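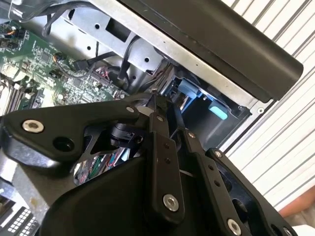

New gripper kit available to member workshops

The Draltalura training centre has added the Fülöp gripper kit to its equipment loan service. Member workshops may borrow the kit from October 2019 for work on the repair and dismantling of desktop computers.

The kit is supplied by Bondora and consists of a two-fingered gripper, a small camera fitted at the wrist, a mounting plate and a set of hex keys. The finger links are narrow enough to be brought down into an open computer case, between the drive cage and the motherboard. They are held by socket screws and can be changed at the bench.

Our staff at Skumton had the kit on trial from May and completed 29 sessions with it. Memory modules and drive trays were handled well once the arm had been taught its positions. Cables were less satisfactory. Where several leads cross the top of a case, an operator should move them aside by hand before the arm is started. The printed manual is thin on this point and we have asked the supplier for a fuller version.

Workshops wishing to buy may do so through the centre. The gripper alone is priced at 1,198 euros and the full kit at 1,452 euros, both before tax. Delivery is charged separately. The arm itself is not included, and members should check that their own model accepts the mounting plate.

Loans are for four weeks against a deposit of 300 euros, returned when the kit has been inspected. Requests should be made in writing to the equipment desk at Draltalura, stating the make of arm and the name of the person responsible for its use. Spare finger links can be ordered at the same time.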